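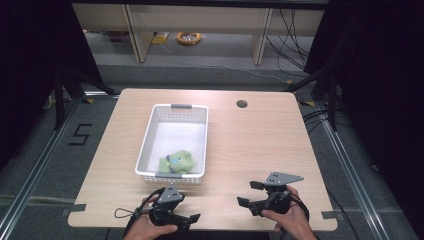
Two hand-held grippers and a basket at the Dernska bench. Photo: Javiera Montecinos

Yasaman Hassanpour spent most of May trying to get people to pick things up badly.

"Everyone wants to give you their best grasp," she says over coffee in Toledo, where the Dernska group has its workshop. "We had 3,000 clean ones. The policy learned them beautifully and then fell apart the first time it was a finger's width off."

So she asked her demonstrators for 200 more, each with a wobble, a near miss or a second try. Idrisa Mwakyusa, a man of tidy habits, found this painful. "He apologized to a sponge," says Hassanpour.

Soft objects were the hard part.
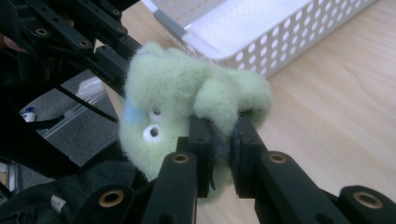 "A block tells you where its sides are," she says. "Wool has opinions. You close the jaws and the outline you planned for is gone, so the only useful thing to teach is what to do next."

Of the 200 fumbled runs, 156 survived review and went into training. Recovery after a slip improved on soft items and barely moved on rigid ones – a result she calls "annoying, and therefore probably true."

Would she have preferred something grander? "Kurniawati wanted to title the paper 'Learning to Fumble.' I said we'd never get funded again."

The title is under discussion until Tuesday.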